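The Cabinet Door Test

Everyone who sells a household robot has a video of it opening a cabinet. Tustgate has one too, and it runs well under a minute. What the video leaves out is the person who keeps the arm able to do it.

At Tustgate that person is Wanda Begay. She looks after a single Franka arm clamped to a table beside a practice kitchen, and she has a notebook for it with a hard cover and coffee on most of the pages. The company would prefer I talk about the software, which is called Bunau and is supposed to learn a new chore from a handful of tries. I asked to spend my time with the notebook.

It is not thrilling reading. Clamp loose. Cable caught on the elbow. Marker tape lifting, replaced, calibration redone. Up to 2,257 attempts at the cabinet had been logged when I visited, and Begay counts 596 of those as spoiled by something that had nothing to do with the learning. A camera had been nudged, or the table had crept a little on the floor, and the arm went confidently to where the door used to be.

"The arm is fine," she told me. "The arm is the most reliable thing in here. It's everything bolted to it and everything it's bolted to."

I have heard robot people say that the hardware is solved. Then I watched Begay start a session. She leans on the table first, hard, with both hands. She tightens the clamps. She runs her fingers along the cables while the arm is stopped and moves it by hand through its widest reach to see what pulls. The fixed cameras get checked against saved views from the last good run, and the one at the wrist gets its lens wiped. If any of them is off, she goes back through the calibration, and the morning is gone.

Only then does anyone get to find out whether Bunau can handle a hinge.

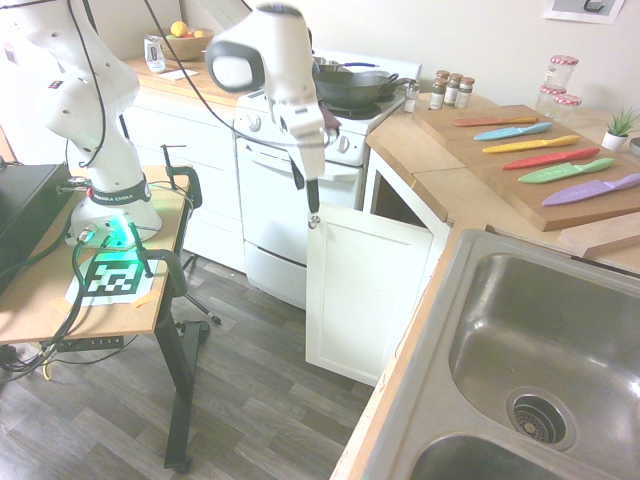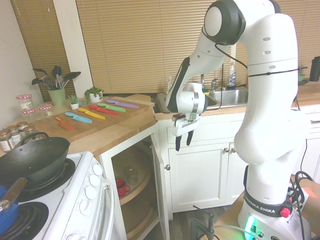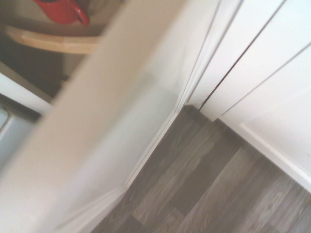 What a door does to a robot

A swinging door is unkind to a machine like this. The path is an arc, and the arm has to agree with the hinge about where the center of it is. Get that wrong by a little and the gripper drags or slips. Get it wrong by more and the arm senses the force and stops, and Begay walks over to clear the fault.

The wrist view has its own trouble. In the last of the three pictures the door is mostly a smear, with a red mug at the top of the cabinet behind it. Ferreira, the contractor that set up the cell, wanted shorter exposures and more light. Begay wanted the arm to slow down. They settled on some of each, and she still throws out runs she thinks are too blurry to teach anything.

Tustgate told me the success rate on the cabinet is "approaching human." I asked which runs were counted. The answer, after some back and forth, was the 572 made after the most recent calibration, minus the ones stopped by hand. People don't usually get to leave out the times somebody had to step in.

A rival, Atex, publishes a figure that sounds better still and says less about how it was reached. I asked for its maintenance log and was sent a brochure.

Who does this at your house?

The pitch is that all of this shrinks. The cell becomes a product, the product calibrates itself, and the notebook goes in a drawer. Maybe so. I asked Begay how long she thought the setup would run if she took two weeks off in August.

She thought about it and asked whether anyone would be allowed to mop.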